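Recurring dust on a shelf next to a supply vent

Posted in Home Air and Heating, 1 August 2024

Christos Zacharopoulos
I have a forced-air system, roughly nine years old, with a one-inch filter slot. The shelf beside the supply vent in the back bedroom collects a gray film within three days of wiping. Other rooms take two weeks. I have been using MERV 8 filters from Vodmont and change them every 90 days. Would moving to MERV 13 fix this, or will it choke the blower? The unit has run fine otherwise. Floor area is 687 square feet on that branch.

Sherif Slaoui
Check for bypass before you change the rating. A one-inch filter that sits loose in its slot lets air around the edges, and the rating on the label stops mattering. Slide the filter in, run the fan, and hold a strip of tissue along the slot cover. If it pulls in, tape the cover or fit a gasket. Then look at static pressure. Many one-inch MERV 13 filters add enough resistance to push an older blower past its limit. MERV 11 is a fair compromise — pleated, not flat.
If only one room is affected, suspect the duct. A return leak in an attic or crawl space pulls in dust for the whole house, but a dirty boot or an unsealed joint where the boot meets the drywall shows up in one place.

tkachuk_231
mine did this, new filter helped. get the good ones

Clustden
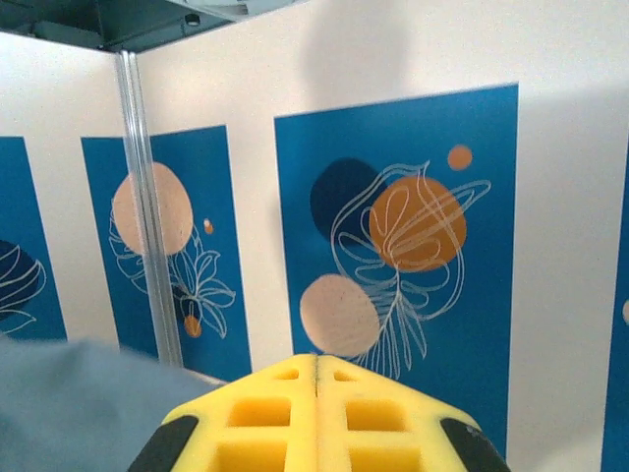

Fabric is the other half of the problem and gets skipped in most of these threads. Bedding and upholstery shed lint whenever air moves across them, and a supply register aimed at a bed will carry that lint to the nearest flat surface. A soft gray-blue fabric like this one sheds a gray film that is easy to mistake for duct dust. Put a little on dark paper under a magnifier. Fibers mean textiles, grit means ducts. If it is fibers, turn the register vanes toward the ceiling and wipe again after a week.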